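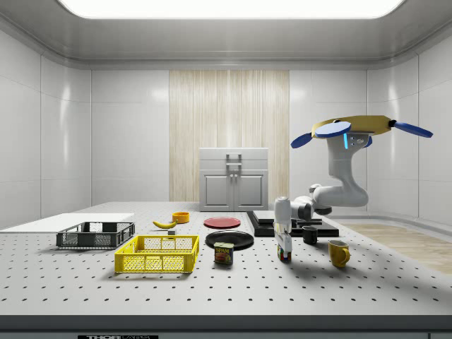
NOTES FOR THE SATURDAY TALK
Parish partnership with the Panness grain bank, 20 minutes plus questions

Opening

Say hello. Wait for the tea urn to stop. Thank the diocese for the slot, even though it is the one straight after lunch.

Start with the sum: 3,737 pounds, raised across the deanery by Lent lunches, a sponsored silence and one very competitive marrow auction. People will want to know where it went. Most of it went on a roof.

Pause here. They were hoping for goats. Everyone hopes for goats.

What a grain bank does

Keep this short, there are farmers in the second row.

At harvest everyone in Panness sells millet at once, so the price is dreadful. By the hungry months the same families are buying it back at double. The grain bank, run from the church compound, buys at harvest, stores the sacks and sells them back later at a fair price. Members can also borrow a sack and return a sack and a bit. Joseph did much the same in Genesis, with a larger budget and better dreams.

The old store leaked. 26 households had grain in it when the rains came early, and they lost a good part of it. Don't linger on this, but don't skip it.

How the link began

We were paired with Panness through Relum, the small mission agency some of you will know from its very long newsletters. Our first letter offered them hymn books. They wrote back politely and asked about roofing sheets. Read out the reply if there is time – it is a model of Christian patience.

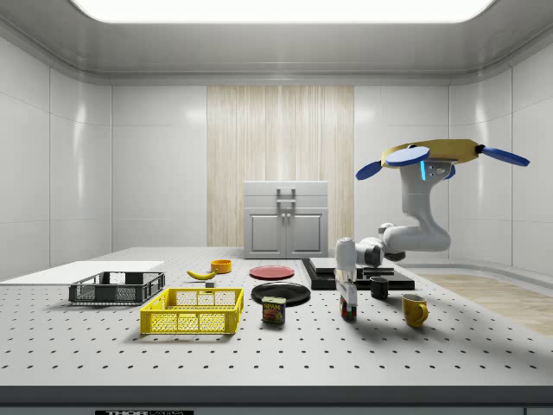

After that we learned to ask first and post things second. The women's fellowship drew up the plan for the new store, chose the builder and haggled over the nails. Our part was to send the money and stop suggesting improvements. I managed the first of those quite quickly.

The money

Of the total, 3,533 pounds has been spent: roof, raised floor, two doors and a padlock of biblical proportions. The rest is being held over for pallets and for treating the timbers against termites. Copies of the accounts are by the door, under the biscuits.

Someone will ask about bank charges. Yes, there were some. Yes, I was cross too.

What went wrong

The first delivery of sheets went to Ullimus, which is a day's drive the other way and also has a church with a leaking roof. They were very good about giving them back. The fellowship has since asked if Ullimus might be next, and I think we should say yes before anyone forms a working party.

Also, the Guzmán hall booking for our fundraising supper clashed with a judo grading. Fewer pledges than hoped, more applause.

What we're asking for

Two things. Each parish to give one collection a year for the next three years. And each parish to pray for Panness by name, on a set Sunday, with the pronunciation checked beforehand. It is PAN-ness, stress at the front. I have heard four versions, one of them from me.

If running late, cut the judo and go straight to questions. Collect the sign-up sheet from the back row before they reach the car park.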